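Print this article | E-mail this to a friend

Apr 23, 2022

Bjartur Þrastardóttir has written at the same table through three jobs and one flood. "It's a pale wood, it goes with nothing I own," she says. "I've had it resurfaced at Hayes. They were very polite about the state of it."

She clears it every evening, or says she does. The drawers are another matter. What survives on top is whatever she can't decide about. 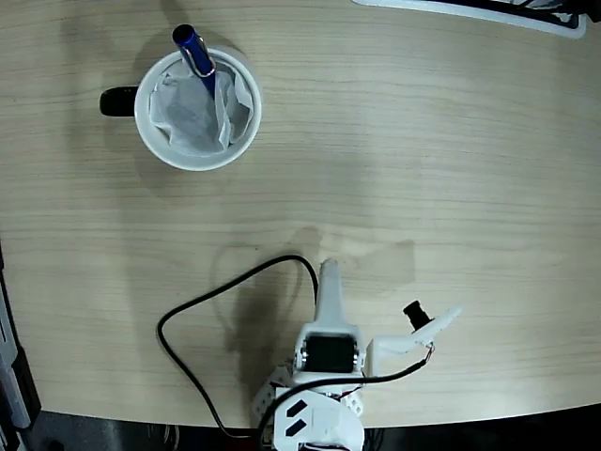
A blue pen and a crumpled tissue share a white mug on the table.

"A mug stops being for tea the day you put a pen in it," she says. Does she ever put it back? "In July I washed one. I couldn't find a pen for a week."

Her next book, for Lalley, is about tidying. She has 2,291 words of it. "Mostly the introduction," she says, and goes to look for a biscuit.

We use cookies to improve your visit. Accept | Settings
Sign up for our weekly newsletter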